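Repaso de marzo al piso de alquiler: mi lista, con comentarios

Por Kaisu Kokkonen, marzo
Lectura de 4 minutos
Última actualización: jueves

Dos veces al año cojo el termo de café, me planto en el piso de Plomana y lo repaso de arriba abajo antes de que empiecen a llegar los huéspedes. Lo hago con papel y boli porque en el móvil me distraigo (empiezo con los enchufes y acabo mirando cortinas). Os dejo la lista tal como quedó esta vez, con mis comentarios y todo.

ENTRADA Y PASILLO

[x] La puerta abre desde dentro sin llave. Bien, aunque el pestillo va duro. Le he echado grafito.
[x] Detector de humo: probado, pita que da gusto, y el perro del vecino opina lo mismo.
[ ] Luz de emergencia. No enciende al bajar el diferencial. Se lo he dicho a Ilari Partanen, que me la cambia la semana que viene.
[x] Alfombra con base antideslizante. La vieja la tiré, ¡qué peligro tenía!

COCINA

[x] Goma del gas sin grietas y dentro de fecha.
[x] Llave de paso accesible. El año pasado tenía delante catorce botes de conserva, míos, lo confieso.
[x] Manta ignífuga colgada junto a la puerta, lejos de los fuegos.
[ ] Extintor: la aguja está en verde, pero falta la etiqueta de la última revisión. He llamado a Huttunen y me mandan copia del parte.
[x] Cuchillos en el cajón alto.
[ ] Campana: filtros con grasa como para untar pan. Los dejo en remojo y vuelvo a mirarlos antes de marcar nada.

Y ya que estoy en la cocina, las cestas. Me encantan para el pan y para la fruta, pero también las repaso: paso la mano por todo el borde buscando puntas sueltas, miro el fondo a contraluz y aprieto un poco las esquinas. Una fibra que pincha se lija o se corta a ras, y si el borde cede, la cesta se jubila. Y nunca, nunca encima de la placa, por bonita que quede.
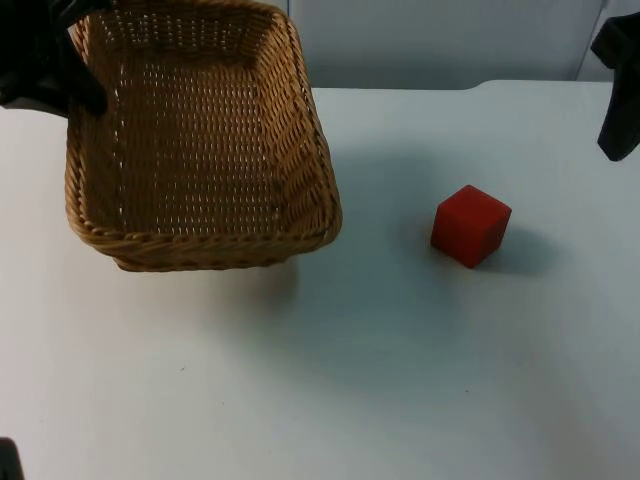
Cesta de mimbre trenzado, vacía, con el borde grueso retorcido.

BAÑO

[x] Diferencial: salta a la primera con el botón de prueba.
[x] Agua caliente. La tenía demasiado alta y he bajado el termostato, que vienen familias con críos.
[ ] Barra de la ducha. Se mueve un pelín por el lado izquierdo. Hilkka Oksanen dice que es el taco, yo digo que es la pared, y ya veremos quién paga el café.
[x] Rejilla de ventilación limpia. Salió una pelusa del tamaño de un hámster.
[x] Enchufe del secador: tapa entera, sin marcas negras.

DORMITORIOS

[x] Estantería anclada a la pared, con dos escuadras nuevas. La compré en Jisteo y traía unos tornillos de risa, así que puse otros.
[x] Cordones de las persianas recogidos en alto.
[x] Ventanas con tope. La del cuarto pequeño costaba cerrarla y era pintura acumulada en el marco.
[ ] Litera: apretar la barandilla. Me faltaba la llave Allen buena (estaba en el coche, claro, y el coche en la otra punta del barrio).

BALCÓN

[x] Barandilla firme. Me apoyo, empujo y la zarandeo sin vergüenza.
[ ] Desagüe con hojas. Lo he limpiado a medias, me falta subir el alambre.
[x] Macetas en el suelo y ninguna en el pasamanos. Kerttu Savolainen me insiste en que con ganchos quedan monísimas, y sí, pero debajo pasa gente.

PENDIENTE PARA LA PRÓXIMA VISITA

- Luz de emergencia (Ilari).
- Copia del parte del extintor.
- Filtros de la campana.
- Barra de la ducha.
- Barandilla de la litera.
- Desagüe del balcón.
- Comprar pilas para el detector de repuesto. Me he puesto un tope de hasta 74 euros entre pilas, tacos y silicona, a ver si lo cumplo.

La hoja firmada la guardo en la carpeta azul, detrás del contrato de la luz. Si alguien quiere la plantilla en blanco, que me escriba y se la paso.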